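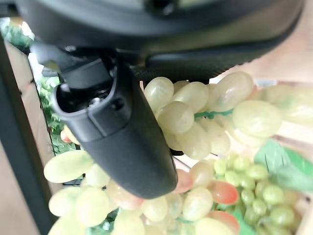
Hello again, friends, and thank you for all the letters about the season opener of *Urkero*. I read every one of them, some of them twice, and I promise I'll get to the question of the missing theme song verse next time (it's a longer story than you'd think, and Dilani has a recording I want to listen to first). This month I'd like to spend my corner of the newsletter on "The Longest Lunch," which is the twelfth episode of season two and, if you ask me, the one you should hand to a person who has never seen the show and isn't sure they like cartoons.

If you haven't watched it in a while, the setup is very small. Bonby wakes up late and has missed breakfast, and decides that lunch will have to make up for it. He invites everyone in Brilholm to his table on the hill. Then he goes down to the market to buy the food and finds that everyone he would buy it from has already left for the lunch. That's the whole problem! He spends the next eleven minutes walking up and down the hill, each time a little hungrier, while the guests at the top keep asking each other politely if anyone has seen the host.

What I love is how patient it is. Most shows of that kind would have thrown in a chase by the four-minute mark, and there's nothing wrong with a good chase (I still rewind the ladder one from season one), but here we get a long, quiet stretch where Bonby sits on the market steps and talks to the weighing scale. The scale doesn't answer. It tips a bit to one side when he sighs, and my nephew laughed so hard at that he had to leave the room. 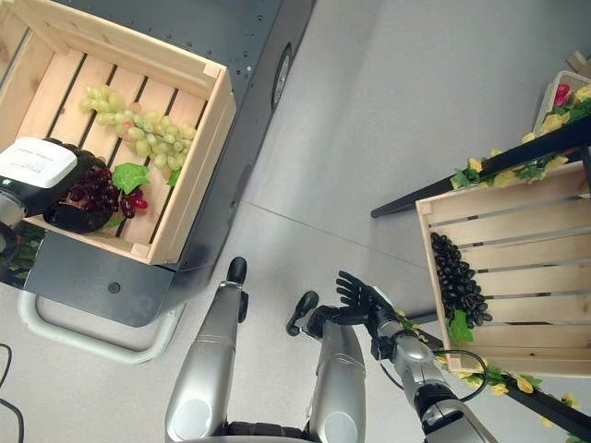 Jessie Lamont, who many of you know from our April get-together, went through the market part of the episode a drawing at a time and came back with 46 notes, most of them about the fruit stall. She pointed out something I had missed in all my viewings, which is that the fruit gets simpler as Bonby gets hungrier. On his first trip down, the grapes are painted one by one with a soft highlight on each, and by his last trip they are plain round blobs, as if he can't be bothered with the details anymore and just wants to eat. I'd never given much thought to how hard grapes must be to paint. Look at the green bunch lying across the slats of the pine crate up there, with bits of stem showing through, and then at the dark red-purple bunch near the corner, and think about having to do both kinds over and over with the light staying put. Even the one green leaf would slow me down! Jessie says the stall in the episode has no leaves at all, and she suspects that was a mercy somebody granted the background painters.

She also worked out that the market part uses 1,440 drawings, and I'm taking her word for it. She has offered to bring her notebook along to the next watch evening, so if you'd like to argue with her over a cup of tea, there's your chance.

A few smaller things, while I have you. The old woman with the umbrella is the same one from "Paterson Moves the Piano," and yes, it is the same umbrella, with the patch on the other side. Several of you wrote in to say the patch was a mistake. I used to think so too, but Dilani Gunawardena noticed that Paterson is seen holding a needle and thread in the background of the episode in between, so I've come around to her way of thinking. The door of Bonby's house has the number 727 on it in this one, even though there can't be more than a dozen houses in Brilholm, and I would dearly love to hear your theories. The best so far is that he counts the chickens' houses too.

As for the ending, I'll tread lightly for the newer members. I'll only say that the lunch does happen, that it happens at suppertime, and that the song over the credits has an extra line in it if you turn the sound up. I missed it the first several times because I was already on my feet putting the kettle on.

Our next watch evening starts at seven, same room as before, and we'll be showing "The Longest Lunch" together with "Paterson Moves the Piano" so you can check the umbrella for yourselves. Bring a cushion if you found the chairs hard last time. Please send your door number theories to Dilani, and anything about the missing verse to me.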